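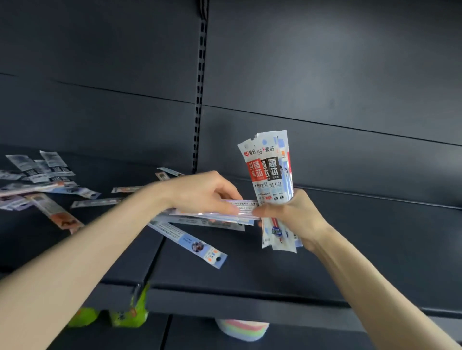
Support ticket 125 – Flalivix shelf-picking unit, stationery aisle
Site: Sodetero distribution and retail store
Raised by: Store Operations, Sodetero
Assigned to: Baltier Technical Support
Priority: High (safety)
Status: Closed, with one action outstanding
Opened: December 2023

Summary of fault
The Flalivix unit failed to release a packet of gel pen refills during restocking and continued its arm movement with the packet still held. The arm struck the front lip of the shelf. The protective stop did not act until the second contact. No person was hurt. A member of staff was working in the next bay at the time, and the matter has therefore been recorded as a safety event.

Details supplied by the site
The unit was restocking packaged refills on slotted metal shelving. The packets are long, thin and wrapped in clear plastic, and they slide over one another when stacked. The site reports 17 failed releases in the week before the contact, all on refill packets. These were cleared by hand at the shelf and were not reported to Baltier. Other goods in the same aisle, including sticky notes, gave no trouble.

Entry 1 – Baltier Technical Support
The site was asked to isolate the unit at the main switch, fit the lock and keep the key with the duty manager. Restocking of the aisle was to continue by hand. The site confirmed that this had been done. Log files were requested.

Entry 2 – Sodetero Store Operations
Log files attached. Staff are sorting the refills by hand and holding like packets together upright before they are put back. Please advise whether the unit may be used in other aisles in the meantime.

Entry 3 – Baltier Technical Support
The unit must not be used in any aisle until the stop function has been tested. The logs show that the gripper reported "open" on each failed release although a packet was still between the pads. The grip sensor was reading the bare pad edge and missed the thin plastic at the centre. The force limit for the arm was set at 31 newtons, above the value agreed when the unit was handed over in May. We have no record of the change.

Entry 4 – Rajan Field Services, for Baltier
Attended site. Both gripper pads replaced and the sensor moved to the pad centre. Force limit returned to the agreed value and locked with a supervisor code. Stop function tested at each shelf height and found to act on first contact. Test releases with refill packets were carried out and nearly all were clean. On the 2 that were not, the unit halted and asked for help as intended.

Entry 5 – Sodetero Store Operations
Unit returned to service outside opening hours only. Staff have been told to report every failed release – including those cleared by hand – and to stay out of the adjoining bay while the arm is moving.

Outstanding action
Baltier to establish when the force limit was changed and under which login. The findings will be added to this ticket.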